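Bin-picking arm draws visitors to Dukton open day

The robotics workshop at Dukton opened its doors to the public in March, and the longest line of the day was for a robot arm picking things out of a metal bin.

The workshop counted 378 visitors between 10 a.m. and 4 p.m., the most since it began holding open days. Many were high school students from the Ocampo district, who came by bus with their teachers. Others were local shop owners and parents with younger children.

The arm is part of a project called Fluris, which looks at how a machine can pick up items it has not handled before. Rommel Magbanua, who leads the project, ran the demonstration every half hour and took questions in between.

"People expect it to go fast," Magbanua said. "We run it slow on purpose when there are guests. You can see it line up, go down and close the fingers."

The project has set itself a target of 3,000 recorded picks before the summer. Magbanua said the team is past the halfway point and that the public runs will not be added to the total.

Small items that sit close to the wall of the bin are still the hardest, he said, as the fingers have little room to get around them. Round objects also tend to roll when touched. The team has changed the finger tips 2 times this year and expects to do so again.

Yara Bitar, a graduate student on the project, let visitors choose which object the arm should try first. She said the younger children nearly always picked the one they thought it would drop.

"They cheer when it drops something and they cheer when it doesn't," Bitar said. "It's a good crowd either way."

Arlindo Paiva, who teaches shop class in Ocampo, brought a group of juniors. He said several of them had asked about summer placements before they left the building. The workshop takes on a small number of students each July, and applications are open until the end of April.

Elsewhere in the building, visitors could try a simple programming exercise on a laptop or watch a talk on machine safety given by Babita Vashisht. The talk was held in the morning and again after lunch. Both sessions filled the 100 seats in the lecture room. 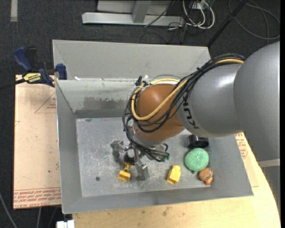 The Fluris arm lowers its gripper over a yellow item in the bin during work at Dukton.

Part of the cost of the open day was covered by Dekex, a regional supplier of machine parts. Dexter Bautista, who manages the workshop, said the company has agreed to support next year's event as well.

Bautista said the next open day will probably be split into a morning for schools and an afternoon for everyone else, to shorten the wait at the demonstrations. School groups that want a visit before then can contact the workshop's front office.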